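Drolmont Bench Mat, Matte Black

Item 144-B
Sold by Amaral Shop Supply

The Drolmont bench mat is a heavy rubber-faced mat for workbenches, packing tables and repair counters. It lies flat, grips the bench without glue and gives you a dark, even background that small parts show up against. It can be wiped down with soap and water at the end of the day and left in place.

We have stocked Drolmont mats since we moved to the Tanomov Road warehouse. The matte black is the one most people order. It used to come in green as well, but the green has been discontinued and we have only offcuts left.

Sizes and stock

Small: 24 x 36 inches
Medium: 30 x 48 inches
Large: 36 x 60 inches
Cut to order: any length up to 144 inches, 36 inches wide

Small and medium mats ship rolled in a carton. Large mats and cut lengths ship rolled on a cardboard core. Cut lengths can't be returned unless we cut them wrong.

Specifications

Thickness: 1/8 inch
Top layer: matte nitrile rubber
Backing: closed-cell rubber, light texture
Hardness: 80 Shore A
Corners: square (rounded corners on request, 10 dollars per mat)
Color: black on top, gray underneath
Country of manufacture: Portugal

The mat is not static-dissipative. If you work on circuit boards, order the Zotach grounded mat instead, which comes with a snap and a cord. The two look alike on the shelf, so check the label on the back before you cut either one.

Fitting the mat

Unroll the mat and leave it on a flat floor overnight with the top side down. A mat that has been rolled for months can take two nights in cold weather. Don't use a heat gun on it. The top layer will go shiny and stay that way.

Clean the bench before you lay the mat. Sawdust and metal chips under the backing will work their way up as small bumps, and you will feel them every time you slide something across. On an oiled wood top, let the oil cure fully first. Fresh oil softens the backing and can leave a gray mark on the wood.

Most customers leave a margin of bare bench on all sides – two or three inches is enough to clamp to. If you want the mat to run right to the front edge, order it an inch over and trim it in place with a new utility blade and a steel straightedge. Make several light passes. One deep cut tends to wander.

The weight of the mat holds it down for normal work. For a bench that gets pushed around, or a top that has been waxed, use double-sided carpet tape under the corners only.
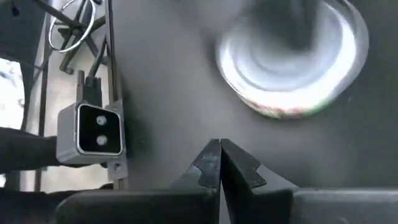
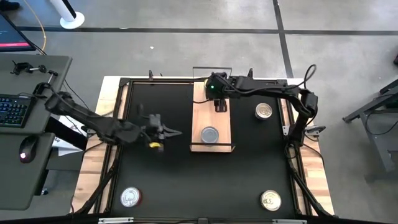

Cleaning and care

Use warm water and dish soap. Wipe with a damp cloth and let the mat air dry. For grease, a citrus cleaner is fine if you rinse it off within a few minutes. Acetone, lacquer thinner and brake cleaner will damage the surface.

Chalk and silver pencil marks come off with a damp cloth. Paint marker doesn't. Cured epoxy can usually be popped off by flexing the mat backward over the spot, but it may take some of the finish with it.

The mat is not a cutting mat. Light knife marks won't go through, but they don't close up either, and they will collect dirt. Put a piece of scrap board under anything you plan to cut. Keep soldering irons in a stand.

Questions we get

Does it smell? Yes, for the first week or so. Unroll it in a garage or a room with a window if that bothers you.

Can I join two mats? Yes. Butt the factory edges together and run a strip of tape underneath. Trimmed edges never meet as cleanly – keep those to the outside.

Will it stain a white countertop? It can. We don't recommend it on laminate or painted tops lighter than medium gray.

Can it go on a sloped drafting table? Only with tape along the top edge.

Customer note

"I ordered the large for a bench I use for clock repair. One corner stayed curled after the first night, so I put a toolbox on it and it was flat by the next afternoon. Screws are easy to find on it. I would have liked a lip at the front, but that's a different product." – Hongjun Qin, 4 Dec 2022

Price and shipping

The large mat is 167 dollars. Prices for the small and medium sizes are in the printed catalog and on the order form. Cut lengths are quoted by the foot. Orders placed before noon ship the same day if the size is in stock. Cut lengths take two working days, longer in February, when we close the cutting room for inventory.

Damaged cartons should be noted with the driver at delivery. A crushed end on a carton doesn't usually mean a damaged mat, but unroll it and look before you sign.

Related items

Zotach grounded mat, with snap and cord
Drolmont front edge strip, aluminum, 36 inches
Carpet tape, double-sided, 2 inches wide
Drolmont offcuts, green, sold by the pound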